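Working rules for recording sessions in the Jikent bedroom set. They apply to every humanoid run that goes into the Olska collection, and to anyone who resets the room between episodes.

# Olska room rules

The task family is tidying and laundry prep: bed, small basket, washer side of the room. Rules are written for a two-legged robot working close to furniture with its cables led overhead.
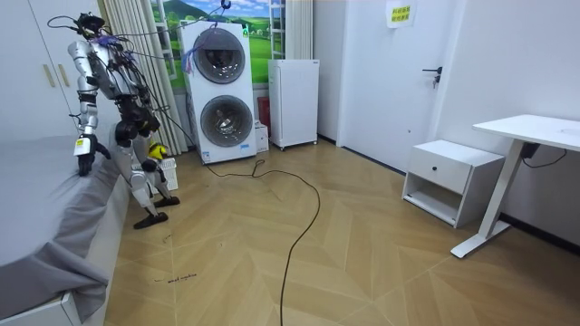 *Last changed: July. Applies to rules version 2.*

## Before a session

- Lead the robot's cables up and over. Check the slack with the robot bent fully forward at the waist, then again upright.
- Any cable that has to cross the floor stays clear of both feet for the whole planned motion. If a foot placement changes, check again.
- Put the basket on the floor by the bed, within reach of a bent arm.
- Pull the sheet over the side of the bed. Folds are fine, but the hem must not lie under a foot.
- Keep handwritten floor marks readable. Don't move one during a batch — a moved mark starts a new batch.
- Close the door to the room.

## During an episode

1. One operator has the stop control in hand and does nothing else.
2. No person steps inside the reach of the arms while the motors are powered.
3. If a gripper catches the sheet, stop. Don't pull the fabric free by driving the arm.
4. If the robot drops an object, let the episode run to its normal end and log it as `drop`. Do not hand the object back.
5. Contact with the bed edge is allowed. Contact with the wardrobe, the washer-dryer or the refrigerator ends the episode and is logged as `contact`.

A batch is 24 episodes. Let the robot rest, unpowered, between batches and look over the wrists and fingers before starting the next one.

## Reaching over the bed

Most of our stopped episodes came from this part of the task, so it has its own rules. Both feet must be flat before the arm goes out over the mattress. The arm that isn't working stays low beside the bed, with the fingers open to the floor side. Don't plan a reach that needs the mattress to carry the robot's weight; a resting gripper is acceptable, leaning is not.

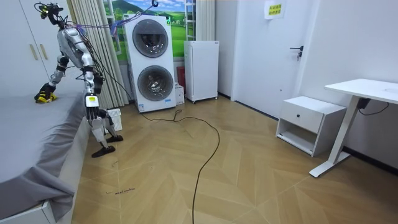 *Bent reach at the bed edge, one gripper on the sheet and the other arm down.*

## Logging

| Field | Values |
|---|---|
| `outcome` | `done`, `drop`, `contact`, `stopped` |
| `operator` | initials |
| `batch` | running number |
| `note` | free text, 200 characters at most |

Fill in the log before the room is reset. Corrections are accepted for 72 hours, after which the entry is locked and changes go through Kinell.

## Known gaps

- The Pichon checklist covers wheeled bases only. Use this page for legged robots until the two are merged.
- There is no rule yet for runs with the curtains moved. Leave them as they are.
- `stopped` does not separate operator stops from automatic ones. Put that in `note`.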